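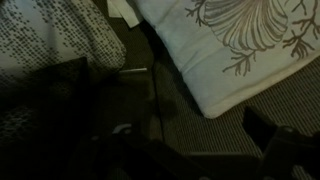

*Dotted cushion against a fan-and-coral print.*

Throw pillows should be judged as equipment. The usual advice – vary the prints, stagger the sizes – covers appearance and skips the two questions that matter on a sofa in daily use: how much seat depth is lost, and how long it takes to clear a place to sit.

I kept a log through June. Resetting the pillows took 15 minutes a week, and most of that went on pieces that had been moved only to make room for a person.

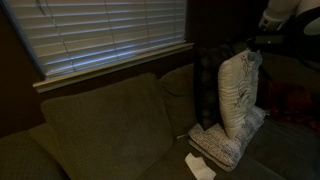 *Dark pillow at the back, gray-and-white print in front.*

My rule is a limit of 3 per sofa, darkest at the back. A dark pillow placed upright against the back cushion gives the lighter ones an edge to read against, even in poor light with the blinds closed.
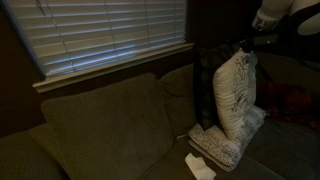

Enikő Kozma, who upholsters for a living, objects that a limit ignores scale. She would set it by seat width, and on a long corner sofa she has a point. I still prefer a fixed number. It can be checked from the doorway, and a household will follow it without a tape measure.

Prints matter less than people think. Fine line drawings on white go with almost any plain upholstery, olive included. Cloths and throws are a separate category and should count against the limit when they sit on the seat.
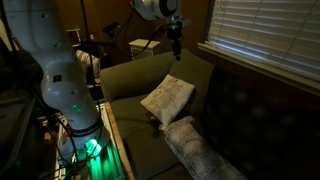 *White pillow and rolled cloth with script-style print, olive couch.*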